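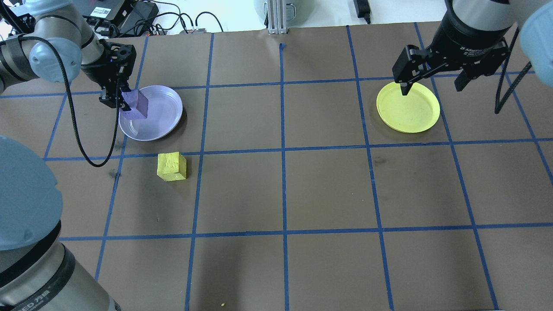 The two-arm sorting table at the Skirnbridge open day, with a purple cube held over the lavender plate.

About 150 people came through the Skirnbridge workshop for its open day on October 16, 2026, and most of them stopped at the table with the blue tape on it. Soo-ah Han, who runs the demonstration, spent the afternoon answering questions beside it.

The job is simple to explain. Foam cubes go on plates, purple to lavender and yellow to yellow. "People ask why we don't show something harder," Han said. "It's hard enough. Foam gives when you squeeze it, and the cubes never start in the same spot twice."

The tape came first, she said. Her group laid it in September so that staff could put the cubes back in known squares between runs. "It's painter's tape and brown paper. When the paper gets too dirty we pull it up and start over."
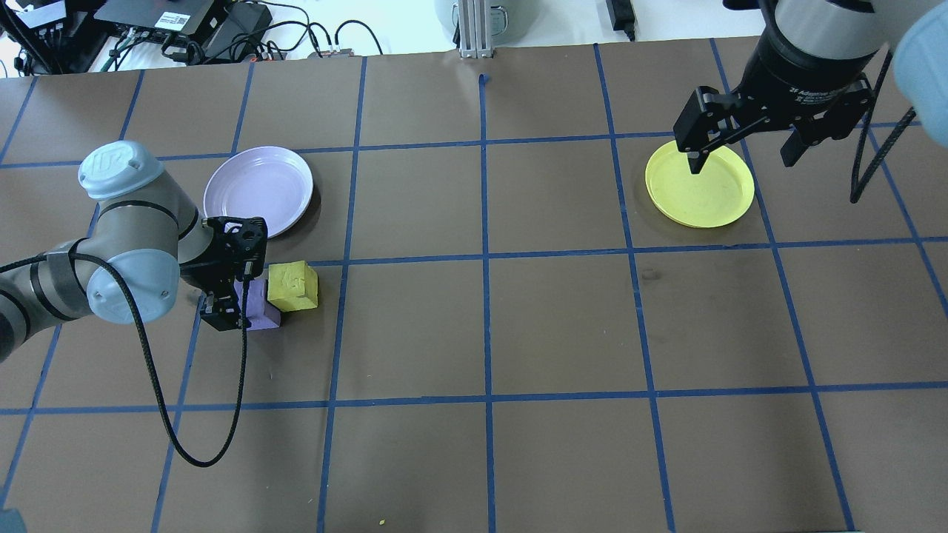

Cubes that sit close together cause the most trouble. "You want one and you get a corner of the other," Han said. "We spent 3 weeks on that alone, and I still watch it every time."

The program is called Runditz, a name she did not choose and would not explain. Visitors were allowed to move the cubes between runs, and children did most of the moving. One boy asked if the arms ever get into each other's way. Han told him they do — that is why she keeps a hand near the stop button.

The next open day has not been set. Han would like to have cups on the table by then.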